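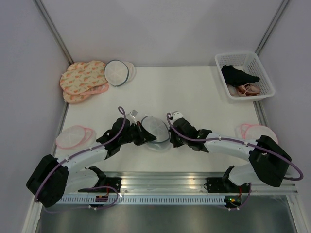
*Mesh piece on the bench, dark rim. Table is white, so the seams don't show up well.*

**flernar_shop** — 4:10 pm

Trying to identify a replacement for this round mesh piece. Translucent white mesh, dark blue-gray rim, fine seams radiating across the surface. It came in a mixed box with no paperwork. I measured 364 mm across the rim with a tape. Drusley lists a round mesh cover at that size, but their drawing shows a plain panel with no radial seams. Does anyone know if the seamed version was sold separately?

**ralness22**

Radial seams usually mean the panel was sewn from wedges. Drusley never did that as far as I know. I'd look at Beyene, part 545 in the old list. Same size class, darker rim.

**mesh_and_hem**

Disagree on the wedges. On light mesh, a stitched-down fold looks the same from above. Turn it over and check for a raised edge on the back. Wedges have a seam allowance, folds don't.

**ralness22**

A fold can leave a ridge too if it was pressed and then stitched. That test won't settle it. Count the layers at the seam with a loupe.

**flernar_shop**

Checked the back. Raised edge on every seam, two layers plus a narrow allowance. So wedges. The rim binding is 18 mm wide and stitched all the way around.

**mesh_and_hem**

Fine, wedges. Then the binding went on last, and you can replace the binding alone if that's the worn part. What's wrong with the piece?

**flernar_shop**

Nothing wrong with this one. I need 4 more to match.

**tinbox**

Skip the part hunt and sew them. Use the good one as a pattern — trace it before you wash it, mesh relaxes.

**ralness22**

Polyester mesh doesn't relax enough to matter at that size. Cotton would. Beyene 545 is still the first thing I'd check.

**flernar_shop**

Will write to Beyene and post the reply. Tracing it tonight either way.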